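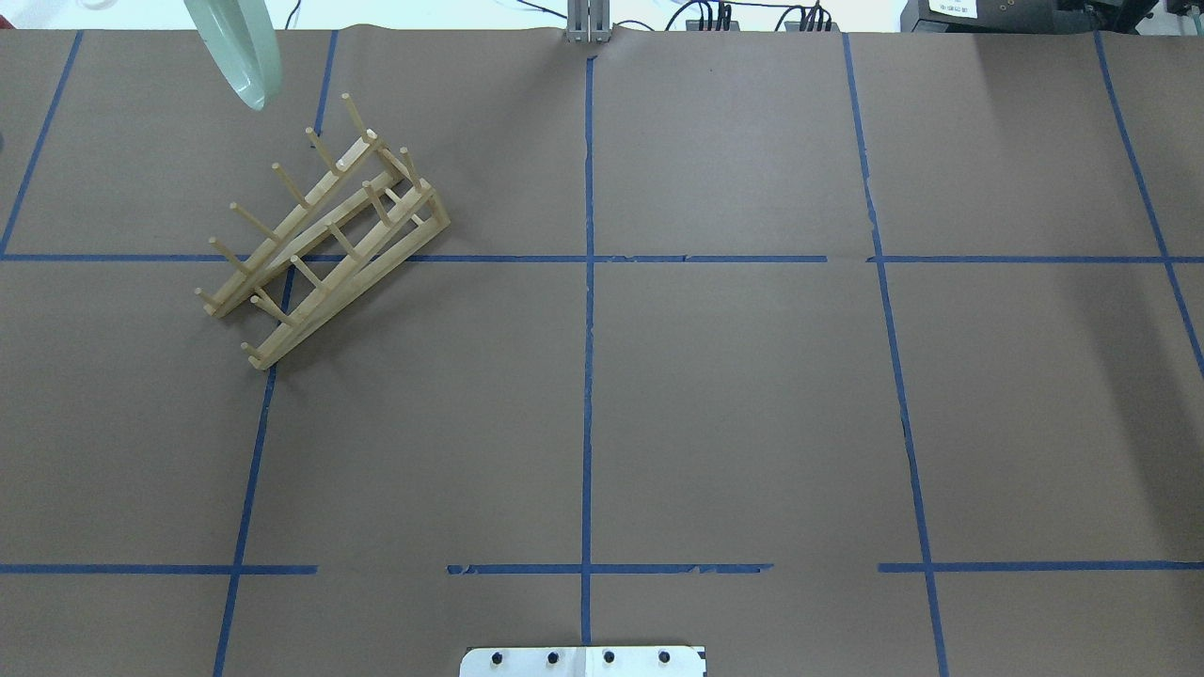 Bendier方面在收到上一期简报后来信询问,既然夹持力一直没有超限报警,为什么还会掉盘子,以及现有的停机逻辑能不能算作安全功能。本期报告主要回答这两个问题,其余进度放在后半部分。

报告日期:2025年5月8日
项目:Tramero餐具上架作业
提交对象:Bendier项目管理组

一、事件概要

本报告期内共执行上架循环2,576次,其中盘子脱落或放置失败66次。多数失败发生在盘沿进入木架销钉间隙的最后一段行程,盘子被销钉顶偏后从指面滑出,落回台面或搭在架子上。有4次属于另一类情况:盘子在架子上方、下降开始之前脱落。这4次被单独立为安全事项,理由是脱落时手臂仍在移动,控制程序没有识别到工件丢失,继续执行了下降和张开动作。

4次脱落均无人员受伤。其中一次盘子破碎,碎片越过台面后沿,落在线缆附近。当时操作员位于台前,佩戴护目镜,未进入手臂工作范围。事后按程序断电、清理、检查线缆外皮,未见割伤,恢复供电后复测通信正常。

二、故障现象与复现

首次脱落发生后,我们最初判断为指面磨损,更换了指垫,随后又出现第二次。更换前后的静态保持测试结果没有可区分的差异,因此指垫磨损不作为主因。

第三次脱落的日志较完整。夹持电流在抬升阶段稳定,在腕部转向架子方向时出现一次短促下降,随后恢复到设定值。恢复后的读数与空夹状态的读数重叠。原因在于盘沿很薄,两指几乎完全闭合,有盘与无盘之间的开度差小于当前开度判据的容差。程序据此认为夹持有效。

复现试验在降速条件下进行,使用同型号盘子,木架按斜放姿态摆放,位置在台面左侧偏远端。共做42次抬升加转腕动作,只执行到架子上方为止,不下放。试验中出现了与第三次脱落相同的电流下降,但盘子没有完全脱出,只在指间发生转动。将木架改为与台面边线平行后,腕部转角减小,该下降不再出现。

三、原因分析

目前的结论分为三层。

直接原因:腕部加速度在转向段过大,盘子绕夹持点转动,接触面积减小,夹持力不足以维持。夹持力设定值沿用了早先杯类工件的参数,没有针对盘沿重新标定。

检测原因:工件丢失判据只使用手指开度,对薄边工件无效。超限报警监测的是电流上限,脱落对应的是电流下降,因此报警没有触发。Bendier来信中的第一个问题,答案在这一条。

管理原因:去年11月引入斜放木架时,改动按“摆放变化”登记,没有走工件变更流程,风险评估表也没有更新。项目组对此负责。

有一项因素尚不能排除。台面用牛皮纸覆盖,以蓝色胶带划分网格,作为摆放木架的参照。下侧横向胶带已经断开,其中一段端部撕裂;纸面有折痕,后沿略有拱起。标定时以胶带线为基准的木架位置可能因此存在偏移。该偏移能够解释一部分插入失败,但解释不了架子上方的脱落,两者在统计时已分开。

四、关于停机逻辑的安全属性

现有停机逻辑不能作为安全功能申报。它运行在普通控制程序内,输入信号单一,没有冗余,也没有经过独立验证。它的作用限于减少工件损失。人员防护仍依赖以下措施:急停回路、限速模式、操作员站位线,以及运行期间禁止伸手入内的规定。

前期报告中曾使用“安全停机”一词,措辞不当,从本期起统一改为“工艺停机”。已提交的两份文件将在下一版中同步修改。

五、已采取的措施

1. 斜放木架的上架作业全部改为限速运行,转腕段加速度上限下调。
2. 工件丢失判据增加电流下降沿条件,触发后手臂保持当前位置,不再执行下降和张开。
3. 台面后沿的线缆加装护套,护套由Lim供货,已到货,安装完成一半。
4. 操作员站位线后移,碎片清理工具固定存放在工位旁。
5. 盘子上架作业的风险评估表已重写,待Bendier确认。

第2项措施上线后出现过误停。当盘子接触销钉时电流也会波动,程序将正常接触判断为丢失。现处理方式是仅在转腕段启用该条件,进入下降段后关闭。这样一来,下降段的脱落仍然检测不到,属于遗留问题。

六、遗留问题

下降段检测。备选方案有两个。一是在指端增加触觉元件,由Trurkel提供样件,优点是信号直接,缺点是指端变厚,能否通过销钉间隙需要实测。二是利用头部相机画面,在下降前后各做一次有无判断。该方案无需改动硬件,但盘子以侧边朝向相机时可见面积很小,靠近画面边缘时还可能只露出一部分,误判率尚无数据。项目组倾向于先做第二个方案的离线评估,再决定是否订购样件。

夹持力标定。盘沿所需的夹持力与釉面允许的压力之间余量有限,目前没有可靠的上限值。标定完成前,不恢复原速度。

台面网格。牛皮纸与胶带计划整体更换,木架改用定位块确定位置。更换后需要重新标定相机与台面的关系,预计占用设备的时间较长,会与数据录制冲突。

七、进度影响

平行摆放的上架作业未受影响,按计划继续。斜放部分的录制因限速而变慢,本期未达到计划量,缺口计入下一期。原定本期开始的混合尺寸盘子试验推迟,须在夹持力标定通过之后启动。

经费方面,线缆护套、指垫和替换餐具从耗材科目列支,不需要追加。若采用触觉元件方案,将另行提交申请,申请中附通过间隙的实测结果。

八、需要Bendier答复的事项

请确认新版风险评估表。请确认限速状态下录制的数据是否可计入交付量;如不可计入,斜放部分的交付时间需要重新商定。另请说明,4次安全事项是否需要按贵方格式单独填报,我们目前只有内部记录表和对应的控制日志,第一次脱落的日志因缓存覆盖缺少转腕段,无法补全。日志缓存的容量设置已经调大,覆盖前增加了自动转存。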